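Recolher demonstrações em simulação: notas de dois meses

Última atualização: April 9, 2021

Desde fevereiro que passo boa parte das manhãs a gravar demonstrações para um braço simulado. O projeto chama-se Velthorpe e a ideia é simples de dizer: uma pessoa conduz o braço à distância, o programa guarda as imagens e os comandos, e depois treina-se uma rede para fazer o mesmo a partir do que a câmara do punho vê. Escrevo isto sobretudo para mim, porque já me esqueci de metade das decisões que tomámos no início, e também para o Nnamdi, que entra no projeto este mês e me pediu alguma coisa por escrito.

O conjunto tem neste momento 488 episódios aceites. Um episódio começa com a pinça aberta, afastada da mesa, e termina quando a peça é largada no tabuleiro. Dura pouco tempo se a pessoa tem prática. A Ngozi faz isto melhor do que eu, com movimentos curtos e poucas correções. Os meus primeiros episódios foram quase todos para o lixo, e com razão: eu parava a meio do caminho para pensar, e uma rede que aprende com isso aprende a parar também.

Onde gravamos

O ambiente é uma casa de paredes lisas ou com textura de tábuas, pousada no meio de um terreno rochoso. Foi o Aminu Bako que a montou, com peças que já tinha de outro trabalho. Há quem prefira um laboratório virtual fiel ao verdadeiro, com bancadas e armários. Nós escolhemos uma casa simples para poder trocar as texturas entre sessões sem refazer a geometria. A física corre no Sani, o nosso simulador, e o arquivo dos episódios fica num servidor a que chamámos Brornico.

Gravamos duas vistas, uma fixa e uma no punho. A fixa serve principalmente para rever. A do punho é a que entra no treino, e é nela que aparecem os problemas. Quando o operador roda demasiado o braço, a câmara deixa de apanhar a mesa e fica virada para as paredes e para o céu. Um momento desses, isolado, não estraga um episódio. Uma sequência longa já pesa, porque a rede recebe comandos sem ter à vista nada que os justifique.

Falámos bastante sobre o que fazer com essas sequências. A Marion Halliday queria cortá-las todas. Eu defendi que ficassem as que mostram o regresso à mesa, porque o modelo também vai parar a posições más quando estiver a correr sozinho e convém que tenha visto alguém sair delas. Ficámos a meio: guarda-se o episódio se o operador recuperou sem parar, e marca-se com uma etiqueta à parte para se poder treinar com e sem ele.

O tipo de vista que leva essa etiqueta é este, com a pinça aberta em primeiro plano e, atrás dela, uma superfície lisa, a parede de tábuas e um canto de céu:
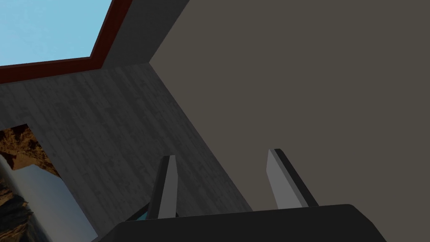 Como etiquetamos

Cada episódio recebe um resultado (aceite, recusado, dúvida) e uma nota curta em texto livre. No princípio havia uma lista longa de categorias, que a Damilola Tamuno desenhou com cuidado e que nós usámos mal. Duas pessoas a ver o mesmo episódio escolhiam categorias diferentes. Reduzimos a lista e passámos o resto para a nota. A procura ficou mais trabalhosa, mas as notas dizem coisas que uma categoria não dizia, do género "agarrou pela esquina, escorregou, voltou a agarrar".

Os casos de dúvida são vistos por 2 pessoas. Se não houver acordo, o episódio sai. Perdemos assim algum material bom, mas não vale a pena discutir uma gravação que se repete em pouco tempo.

Uma regra que demorámos a escrever: quem grava não etiqueta os seus próprios episódios. Eu achava que era excesso de zelo. Depois revi umas gravações minhas já aceites por mim e encontrei uma em que a peça tocava na borda do tabuleiro e caía para fora. Eu lembrava-me daquela tentativa como boa.

Variedade

O ponto fraco do conjunto é a variedade das posições iniciais. Nos primeiros tempos a peça aparecia sempre perto do centro da mesa, por causa de um valor por defeito em que ninguém mexeu. O modelo treinado com esses dados ia direito ao centro, estivesse lá a peça ou não. Agora a posição é sorteada antes de cada episódio, dentro de uma zona que o braço alcança sem esticar por completo, e a orientação também.

Falta fazer o mesmo com a posição inicial do braço. Tenho uma versão a funcionar na minha máquina, mas às vezes o sorteio põe a pinça encostada a uma parede e o episódio começa logo com uma colisão. O Aminu sugeriu verificar as distâncias antes de aceitar a posição - é o que vou tentar a seguir.

Também queria variar mais a luz. A que temos é muito uniforme, sem sombras fortes, e suspeito que o modelo vai estranhar qualquer coisa diferente. A Serneo, que nos empresta tempo de cálculo, tem um limite de horas por mês, e com luz mais elaborada cada episódio demora mais a gerar. Fica para quando o resto estiver estável.

Para o Nnamdi

Antes de gravares a sério, faz uma sessão inteira só para deitar fora. Não olhes para a vista fixa enquanto conduzes, mesmo que seja mais cómoda. Se usares informação que a rede não vai ter, os teus comandos não fazem sentido para ela. Se perderes a mesa de vista, roda o punho devagar de volta e continua. Escreve a nota logo que acabas de rever cada episódio.

O objetivo para este mês são mais 70 episódios com as posições novas. As sessões são curtas, com pausa no meio, porque a qualidade cai bastante quando se está cansado. O guia dos comandos está na pasta partilhada, na versão da Ngozi. A minha está desatualizada e ainda tem os botões de abrir e fechar trocados.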